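What We Saw at the Sinder Open Day

If you were one of the 24 of us who squeezed into the upstairs room at Sinder in April, you already know most of this, and you can skip down to the part about the fall trip. For everybody else, and I know there was a waiting list (sorry!), I promised a proper write-up, so get yourself a cup of coffee.

Sinder writes the software that lets robot arms practice household chores in a simulated kitchen before anyone lets them loose in a real one. We had all pictured a big workshop with a machine clanking away behind a rope, and what we got was a very comfortable room with a large screen at one end, eight people's worth of desks pushed against the wall, and a plate of lemon bars that did not last long. Our host was Vaughan Hoani, who has been there since the company was two desks over a tire shop, and who has the patience of a saint when it comes to questions.

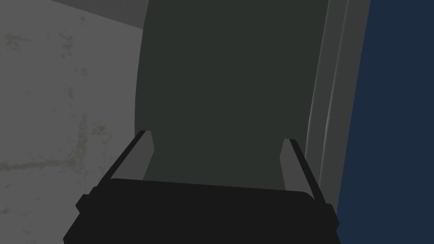

Vaughan started with the views from the grippers themselves, and I will admit it took me a while to get my bearings. So much of what comes up is just big plain shapes, very close, with the two fingers in front of them. A person standing in a kitchen can step back and look around, he said, but a gripper that is right up against something has only what is in front of it, and the program has to make its decisions from that plus the other views. Several of us tried guessing what we were looking at. We were not good at it.

After that he switched to the wider view, and there was a general "ohh" from the back row. It is a two-armed robot, and the piece they have been working on since winter is cloth. Cloth is hard! A cup keeps its shape wherever you set it down, but a cloth folds over itself a different way every time, and the computer has to work out all that bending and drooping as it goes along. 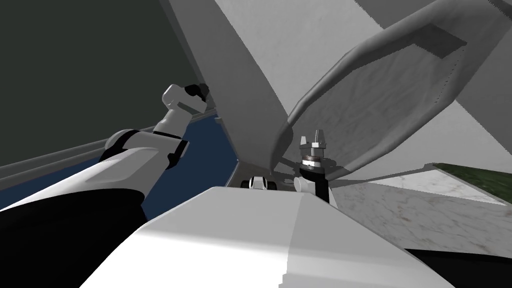

The name for the cloth program is Jikley, and before you ask, Vaughan's explanation involved a card game and I did not follow it. They run the same chore 200 times with small changes, a different wall color or the counter shifted over a bit, and then go through the results to find out where things went wrong. He told us plainly that a lot of runs do go wrong, and I appreciated that. Somebody asked when a robot would be folding the towels at her house, and he laughed and said he still folds his own. 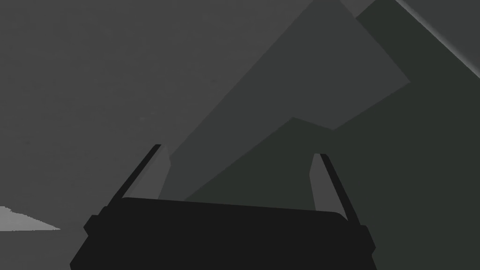
Gripper view from the Sinder simulation, fingers open.

The talk was supposed to last 45 minutes and went well past that, mostly our doing, as there was a long back-and-forth about whether the kitchens ought to be messier (I was in favor - mine is). Many thanks to Vaughan and everyone at Sinder for having us, and to those who drove.

The fall trip will be to Flundari, where they build the sorting machines for seed packets. Same arrangement as last time, sign-up sheet on the front table, and please write your phone number so that I can read it.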